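Search tickets and articles
Reading time: 2 minutes

Ticket: Refrigerator retrieval task, arm stops at upper shelf
Site: Tikholm staff kitchen (simulation model)
Reported by: Hamdia Asfaw, Catering Operations
Assigned to: Ifor Foulkes, Automation Support
Status: Open, awaiting site approval

Issue
During simulated runs of the retrieval task, the arm reaches the upper shelf and stops before closing the gripper. The controller returns a position timeout after 14 seconds. Catering Operations has asked that the fault be resolved before staff schedules are changed in March.

Entry 1, I. Foulkes
The fault was reproduced with the refrigerator open and a single item, the cheese wedge, on the upper shelf. All other items were removed from the model to rule out contact with neighboring objects. The timeout occurred in 10 of 100 runs.
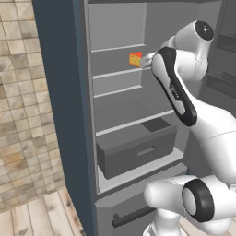
Entry 2, I. Foulkes
The approach path was reviewed with Lucimara Lopes. The planner was using a clearance value carried over from the Guerra site, where the shelves are spaced farther apart. The value has been corrected in the Tikholm configuration. A longer set of 3,000 runs has been scheduled, and this ticket will remain open until the results are attached.

Entry 3, H. Asfaw
Kitchen staff have asked who will be responsible for restocking and for checking dates once retrieval is automated. Under the current plan, both duties remain with the morning shift. The late shift will no longer collect items for tray assembly and will be reassigned to the service counter. Two employees have requested training on the stop and restart procedure. Please confirm whether this can be given before the arm is installed.

Entry 4, V. Rezende
Training is approved for both shifts. No employee is to be reassigned until the ticket is closed and the revised duty list has been signed by the shift lead.

Contact Markau Service Desk | Copyright Markau | Back to top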